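Third trimester, sleeping on my side and waking up numb

I'm 29 weeks with my first and the midwife has told me to go to sleep on my side from now on. I was always a back sleeper. I manage it for an hour or two, then wake up with a dead arm and a sore hip, usually flat on my back again, and lie there worrying.

I've got an ordinary pillow between my knees and that slides out. I've looked at the long pregnancy pillows and the prices are all over the place. The Oka is 70 and the Talavera is 40, and as far as I can tell they are the same shape.
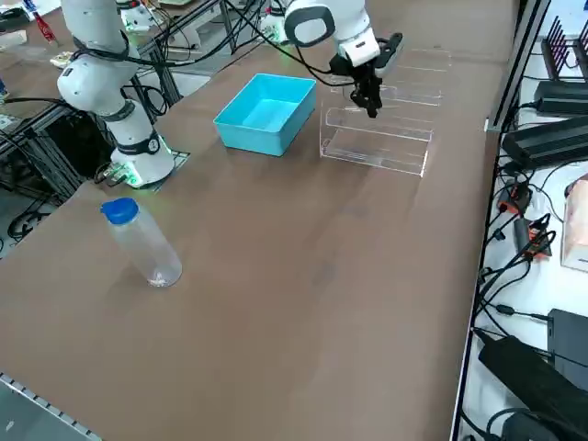
My husband says to just use the sofa cushions. We tried that and they ended up on the floor. The bed is a small double, so there isn't much room for a pillow as long as I am.

Has anyone found something that works, and did you worry about rolling over in the night? I'm due in January so I've got a good few weeks of this left. 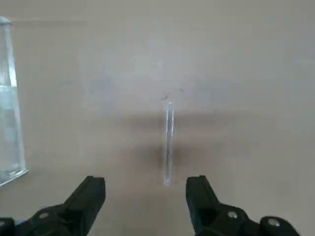 Hiu-tung Wu
On the rolling over, ask your midwife again, but mine told me it's the position you fall asleep in that matters most, as you stay in it longest. If you wake up on your back, turn on your side and go back to sleep. I did that several times a night and stopped fretting after the first week.

For the hip, try a folded duvet under the sheet on your side of the bed. Our mattress was too firm and that helped me more than any pillow. For the arm, hug something so your top shoulder doesn't drop forward. I used a rolled-up bath towel in a pillowcase.

I did buy a long pillow in the end, the Bolter, second hand. It was fine. It took up half the bed and my partner complained - he got used to it. Check the cover comes off for washing.

If the numbness is there in the daytime too, or in both hands, mention it at your next appointment. Mine was carpal tunnel and I got wrist splints for it.

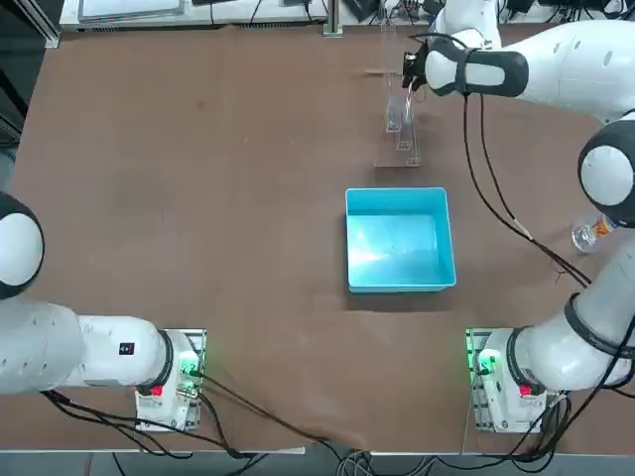 Yung-ching Poon

Don't spend 70 on a pillow. Wedge under the bump, that's all I used with both of mine. Small, cheap, doesn't move.

Also stop drinking so much in the evening, you'll be up anyway. 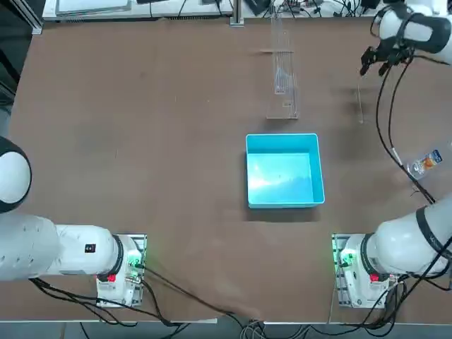 Skinanville, 2022-11-02

Thank you both. I've put the duvet under the sheet for three nights now and the hip is a lot better. The arm still goes dead but only the left one, and only at night. I'll bring it up at my next appointment all the same.

I've ordered a wedge and will leave the long pillow for now. I'd still like to hear from anyone who has used the Talavera in a small double.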